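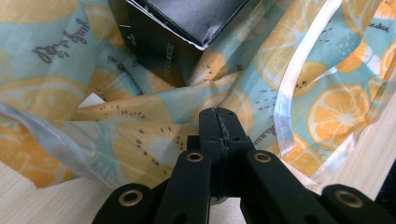

La tela de la discordia: limones, kiwis y fondo turquesa.

Contra la caja de cartón (y a favor del trapo)

Por Garba Lawal
21 de abril de 2025

Escribo esto deprisa porque tengo que salir a las seis y todavía no he envuelto nada. Un regalo, dos devoluciones y el disco duro de mi cuñada. Cuatro bultos. Y ni una caja en casa, a propósito.

Llevo desde el invierno envolviendo en tela. Todo. Lo que presto, lo que devuelvo, lo que regalo, lo que se va al fondo de la mochila y no quiero que se raye con las llaves. Empecé con un pañuelo feo que me dieron en la inauguración de Brillier y ahora tengo un cajón entero. Mi hermana dice que es una secta. Puede.

La tesis es corta: el cartón nos ha vuelto torpes. Antes sabíamos atar. Mi abuela ataba un queso, un par de zapatos, una cazuela con caldo y todo, y el nudo llegaba al pueblo. Yo con treinta años no sabía hacer un nudo que no fuera el de los cordones. Pedía una funda de 56 gramos para un cacharro cualquiera y me llegaba una caja donde cabía un gato - y dentro bolsas de aire, y papel, y más papel, y un folleto dándome las gracias por cuidar el planeta.

El mes pasado me dio por apuntar lo que ocupaba el embalaje del trastero. Casi 900 litros. De nada. De huecos guardados por si acaso, porque tirar una caja buena da pena, y ahí se queda la caja buena, criando polvo al lado de otras cajas buenas.

La tela no. La tela se dobla y desaparece. Se lava. Si se mancha se mancha, y si el que la recibe se la queda, pues mira, ya la devolverá con algo dentro o no la devolverá. A mí de Tsegaye, la tienda de telas de mi calle, me salen los retales a nada. Los de fruta son los que más vuelan, por lo visto en abril todo el mundo quiere limones.

Ahora las pegas, que las hay. Me las sé porque me las dicen en todas las cenas.

Que no protege. Depende. Una copa en un pañuelo fino es una copa rota, de acuerdo. Pero la mayoría de lo que movemos no son copas: son libros, cargadores, estuches, cosas planas y duras que solo piden que no les roce otra cosa plana y dura. Para eso, dos vueltas de tela sobran.

Que se tarda más. Mentira, o mentira a medias. La primera semana sí. Luego las manos lo cogen solas: esquina, esquina, se gira, esquina, nudo. Cinta adhesiva no hay que buscar, tijeras tampoco, y el rato que se pierde buscando la punta del rollo con la uña no lo cuenta nunca el que defiende el cartón.

Que queda arrugado. Sí. Queda arrugado. Me gusta arrugado. Una tela con pliegues enseña que ahí dentro hay algo y que alguien lo ha puesto con las manos. Una caja lisa no enseña nada, ni si está llena. Y hay un momento que me encanta, con el paquete a medio abrir, los lados caídos y la cosa en medio como en un bolsillo. Con una bandeja al lado para ir dejando lo que sale, yo a eso lo llamo una mesa bien puesta.
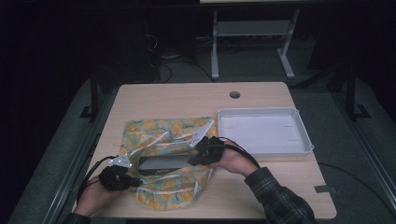 Lo que sí hay que pagar

No voy a decir que es gratis porque no lo es. Hay que plachar de vez en cuando (yo no lo hago). Hay que acordarse de pedir la tela de vuelta, y eso a la gente le da vergüenza. Y luego está el negocio, claro, que ya ha olido la cosa: Cledero vende ahora un «juego de envoltorios conscientes» en una caja. En una caja. De cartón. Con ventanita.

Eso me parece peor que el cartón a secas. Si el trapo hay que comprarlo en juego y con manual, se acabó la gracia. El trapo bueno es el que ya está en casa, la cortina vieja, la camisa de verano que no cierra, el mantel que se quedó corto cuando cambiamos la mesa. Un remate por los bordes para que no se deshilache y a correr. Ni siquiera hace falta que el remate quede recto, los mios no quedan.

Tampoco pido que se prohíba nada. Que el que mande una lámpara use su caja y su relleno, faltaría más. Pido que para ir de mi casa a la tuya, tres calles, no haga falta un embalaje pensado para cruzar el océano. Y que en los colegios, donde se enseña a hacer tanta presentación, dediquen una mañana a los nudos. Una.

Me voy, que no llego. El disco duro va en la de rayas.

Comentarios (4)

marisa_t: En mi casa se ha hecho siempre con servilletas y no le llamábamos de ninguna manera. Muy de acuerdo con lo del juego en caja.

Ortiz: ¿Y cuando llueve? Con el cartón al menos llegas al portal.

pilukina: Yo a la tercera tela no devuelta volví a las bolsas. Lo siento. Ahora, la de los limones me la quedaba yo también jaja

Garba Lawal: Ortiz, cuando llueve, debajo del abrigo.

También en Opinión

- Flikov y la manía de numerar los tuppers
- Un cajón por persona: defensa del desorden repartido
- 318 tapas sin su bote
- El mantel de hule merece otra oportunidad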